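Kalkidan Beyene
2025-04-29

I finished Skondent last night and I want to write down my thoughts before they become too polite. It is a long thread, sorry. No big spoilers until I say so.

2/ It is a novel about a boarding house for translators, on an island where the ferry comes only in March. Six people are working on the same book and each of them believes the others are doing it wrong. I was sold from the first page.

3/ The narrator is Maddocks, the youngest. He tells us very early that he is a liar. Usually I do not like this trick, but he lies about small things, like what he had for breakfast, and so I started to check everything.

4/ My copy has 300 pages. I read the first half in one evening and then I needed nine days for the rest. The middle is slow. There is a chapter about the dictionary that I would make shorter by half, and I am a person who enjoys dictionaries.

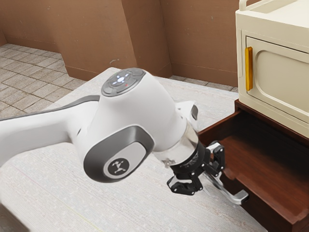
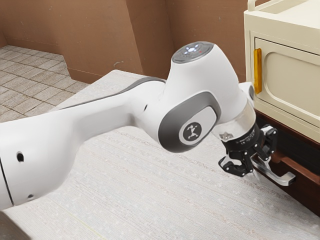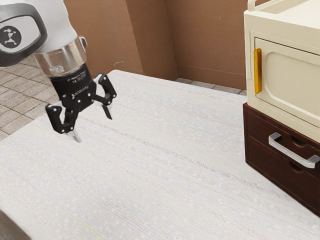 5/ Orestis Tsolakis replied that I am unfair to the dictionary chapter, that all the clues to the ending are in it, and that I should go back to the entry for "guest."

6/ So I went back. He is right about "guest." The definition is repeated almost word by word in the last letter, and I had passed over it completely. I still think the chapter is too long.

7/ SPOILERS from this point.

8/ I did not believe the fire. Maddocks smells the smoke, he describes it for two pages, and in the next chapter the curtains are hanging in the same room. Did he invent it, or did the author forget? I wish I could be sure which one.

9/ The friendship with the old translator is the best part for me. They never say anything kind to each other. She only corrects his commas, and on the last day she leaves one wrong.

10/ People call it Dark Academia. I am not sure. There is no school, and everybody is tired and poor and wears the same sweater. But the secrets are there, and the Latin also.

11/ Four stars from me. Next I will read Ekidine, which Eldana Demissie has been recommending to me since the winter. If you have read it, please do not tell me who is in the boat.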